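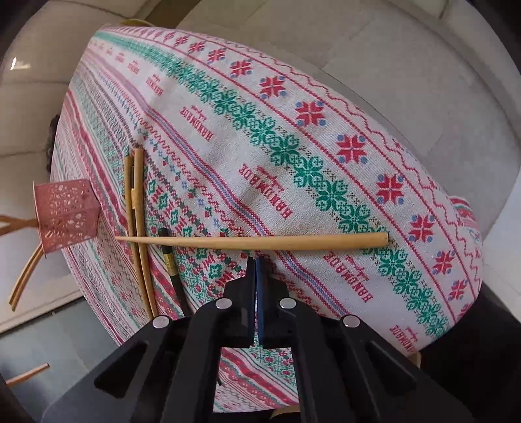 Hand-held gripper, sticks and pen on the patterned cloth.

Gripper comparison: safety check and comments
By Heather Quinlan, 2/24/24

Finger pads seated: OK. Love the blue ones!
Screw heads flush, no burrs: OK on the Irketti. Trudden needs a quarter turn on 2, see Junaid.
Pinch points marked: NO. Labels please, before anyone else has a go.
Cloth secure on rounded surface: OK

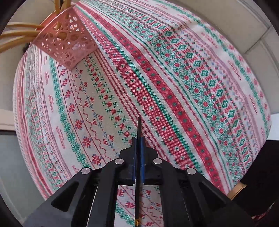 Thin items are where I got excited. The Irketti's closing force feels so even through the handle, and my wrist wasn't sore after 100 closes. The Trudden is stiffer and a bit heavy (still fun).
Camera mount tight: OK
Spare pads in the grey drawer: ordered

Last updated by Noura Hakim

Recent checklists
Stumitz arm, emergency stop
Hajji controller, cables and colour codes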